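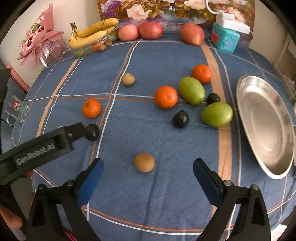
*The fruit on the blue cloth, before supper.*

My uncle Kazimír Havlíček left me his house in Porkumstead, his debts at the hardware store, and one blue plaid tablecloth that he'd made me promise never to put in the dryer. I kept the promise for two whole years. I'm telling you this so you'll know I'm not a careless person, whatever my cousin Matěj says.

Matěj Machala showed up in July with a duffel bag and a plan. He always has a plan (the last one was goats). This time he was going to sell the house to some people from Cletia, who had offered a price he kept saying out loud in the hallway like he was trying on a hat. All he needed was my signature, and to get my signature he figured he'd play me for it.

"Uncle's game," he said. "You still know it?"

Of course I knew it! We grew up on that game. You tip the fruit out on the cloth and let it roll, and whatever stops on a white line belongs to the house, and whatever stops on the tan belongs to the guest. The oranges are worth the most. The green ones are worth less, and the dark ones count against you, and the little tan ones don't count at all, but you have to leave them where they land or Kazimír would get up and walk out to the porch.

So I got the oval steel dish down and we filled it from the grocery bag, and Matěj tipped it, which was his right as the guest. Everything went bumping off across the blue. One of the dark ones went way over to the left and I thought it was headed for the floor, but it stopped. The biggest-looking orange rolled up onto a white line and just sat there with its dimple facing out, very pleased with itself.

"House," I said.

"It's touching the edge of the tan," said Matěj, pointing at a different orange, the one farther back. "Guest."

"Fine. Guest."

Then he got the green one lying across the wide stripe, and I didn't have a thing to say about that either. We went back and forth over the rest until the streetlight came on. He wanted to move the other green one a little, to see what was under it. I told him you don't touch, you never touch, and he put his hand back in his lap like he was six.

I went and got Kazimír's score book from the drawer. He'd kept every game in it, the Ďurica cousins and all, 204 of them, in pencil. Matěj turned the pages for a long time. He found his own name in there, spelled wrong, the summer he had the cast on his arm.

"I won this one," he said.

"You did."

He read it again, and then he peeled the orange he'd claimed and gave me half.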